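### 4.2 Do shoppers judge volume from height?

The claim that people overrate what tall containers hold is repeated so often that few papers bother to test it. We doubt that it survives outside the lab. The Bodulwood survey, which is usually cited in its support, asked 31 shoppers to compare two drawings on a card. A drawing has no depth, and a choice between two drawings tells us little about what a person would pay at a shelf.

Our own rating task used rendered stills with ordinary objects present, so that raters had something of known size to go by. Whether they used it is another matter. In the Vilela sample, ratings with and without a familiar object differed by 2 points on a scale of 40, well inside the spread between raters.

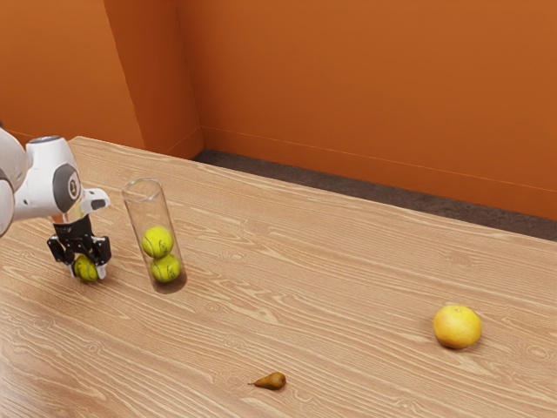 **Figure 4.** Rendered still with an upright clear cylinder, taller than it is wide, and a tennis ball on the same wooden tabletop setting.

The Hetex group reports a much larger effect, but their raters saw every container four times and were told the right answer after each round. That is training, and it should not be pooled with first impressions. We also could not reproduce the correction for glare in the Skudetti data, and we leave those ratings out of Table 2.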